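CILTWOOD, Thursday, October 2, 2025

# Shared workshop in Ciltwood gets its sorting arm running

Members of the Storard workshop have a secondhand industrial arm picking mixed household items out of a bin, after a build that began in April and took up most of the back bench over the summer.

The arm is a KUKA that came from a packaging plant which was closing down. The workshop paid for it out of its equipment fund and collected it in a rented van. It arrived with its controller and a box of cables, but without a gripper, a stand or any of the programs it had been running.

The group building the sorter calls the project Keltau. The aim is a machine that can take one item at a time from a jumbled bin and set it down in the right tray. The workshop plans to use it at its donation sorting days, when boxes of unopened toiletries, baby goods and packaged household supplies are divided up for pickup by local charities.

Work started with the base. The arm was bolted to a steel plate, and the plate to a frame made from square tube cut and welded on site. The first frame flexed when the arm stopped quickly, so a second one was built with heavier tube and diagonal bracing. The power supply was moved to a locked cabinet, and an emergency stop was fitted at each end of the bench.

The gripper took longer. An early version closed on cans and cartons but let go of anything soft. The current one was machined in the workshop from stock metal, apart from the drive unit, which was bought from Adamczyk, a parts dealer across town. It has been taken apart and refitted several times since July.
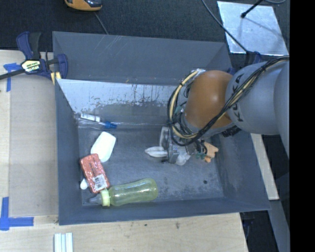

Keltau's test load is chosen to be awkward. An arm like this one has little trouble with identical cartons placed the same way every time, and the group wanted items that differ in shape and surface. The bin, clamped to the tabletop so that it stays put when something pushes against the walls, holds a smooth white bottle, a shiny red package, a clear package or tube with a blue tip and a baby bottle lying on its side. Clear plastic is the hardest of these for the software to find, and wrappers that reflect the overhead lights come next. The load is changed between sessions to keep the program from being tuned to one set of goods.

In the latest round of tests, the arm made 300 picking attempts and completed 252 of them. An attempt was marked as complete only if the item was lifted clear of the bin and put down in a tray without being dropped. Of the attempts that failed, 29 ended with the gripper closing on nothing. The rest were drops, double picks or stops called by the person at the bench.

Speed has not been a priority. A pick currently takes almost 29 seconds from the start of the search to the release over the tray, and much of that is the software deciding where to go. The arm itself is limited to a fraction of its rated speed, and that limit will stay in place for as long as it is used in a room that members walk through.

Cable routing is still on the list of jobs. The lines to the gripper run along the outside of the arm with enough slack for the joints to turn, and the loop has to be checked before each session. The group is looking at a sprung holder that would take up the slack when the arm folds back. A parts drawing has been pinned up by the lathe for anyone who wants to have a go at it.

The other open question is where the trays should stand. At the moment a finished tray has to be lifted out by hand with the arm stopped, and each change of tray means a restart. A short roller track has been suggested, along with a turntable made from an old office chair base. The turntable would be cheaper, but it takes up floor space that the woodworking members use for sheet goods.

Spending on the project so far has been kept within the equipment fund, with the gripper drive as the largest purchase after the arm. Steel for the frame came from the workshop's scrap rack and a local fabricator's offcuts.

Two open evenings are planned at the workshop, where visitors can watch the sorter from behind the safety barrier. Children must be with an adult. Dates will be posted on the workshop door and in the members' newsletter once the barrier has been extended along the window side of the bench.

The workshop is also asking for empty, clean packaging to widen the test load. Small bottles, tubes and foil pouches are wanted most, and glass cannot be accepted. Items can be left in the crate inside the main entrance during regular opening hours.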